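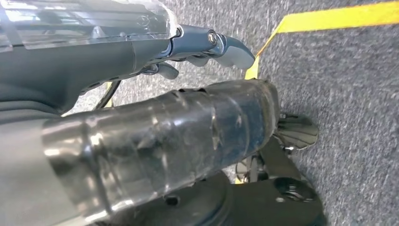
Scuffed clear plastic, a little blue in the light, with the yellow floor tape beyond it.

The Second Life of Clear Things

By Firdevs Tatlı

My grandmother kept every see-through container that ever came into her house, and I thought of her the moment I walked into the old Vogler building on the east side of Cellville. They take in used plastic there, the clear and cloudy kind mostly: tubes, tubs, canisters, jar lids, the sleeves that lamps get shipped in, and a good many things that even the people on the sorting floor have to turn over a few times before deciding what they might once have been.

The place is called Haltau, and it smells faintly of dish soap. Natalina Negri met me at the side door on a Friday morning with two coffees balanced on a clipboard (one of them, happily, was for me) and walked me in along the tape, which marks where visitors can stand without being bumped by a cart. She used to run the housewares department in a store downtown, and she still picks up a storage canister the way a shopper would, lid first, then a look at the bottom.

"People apologize for the scratches," she told me. "They'll scrub a thing for an hour before they bring it to us, and I wish they'd just bring it."

Scratches, I learned, matter very little. A container that has gone cloudy from years of dishwashing can still hold buttons or birdseed or a small child's crayons for another ten years. Cracks are another story, and so is anything sticky that won't come off with warm water and patience. The pieces that pass get a wash, a day on the racks and a paper tag. The ones that don't are bundled by type and sold on to a firm named Claritz, which grinds them up.

I had expected the work to be dull, and I suppose for some people it would be. Shahnaz Uddin has been sorting since the place opened and talks about clear plastic as fondly as my neighbor talks about tomatoes. There's a blue-gray tint she likes, and a yellowish one she doesn't trust, and she can tell with her thumbnail whether a ridge was molded in or is only a wrapper that has clung on too long. She showed me how to feel for it. I got it wrong four times running, and she was very kind about that!

The shop at the front is one long room with shelves up to the ceiling, and on the morning of my visit there were 198 pieces set out, priced from 90 cents. A tall canister with a good lid goes for a bit more. Teachers come in for the tubs, gardeners take anything with holes already in it, and one gentleman buys up wide tubes every September to store his rolled maps. Last year the shop sold 1468 pieces, which Natalina has written in marker on the wall beside the register, with a smaller number, 700, penciled underneath. That was the year before.

I went home with two canisters and a shallow tub I had no use for at all. The tub is under the kitchen sink now, full of clothespins, and I've started looking sideways at the recycling bin.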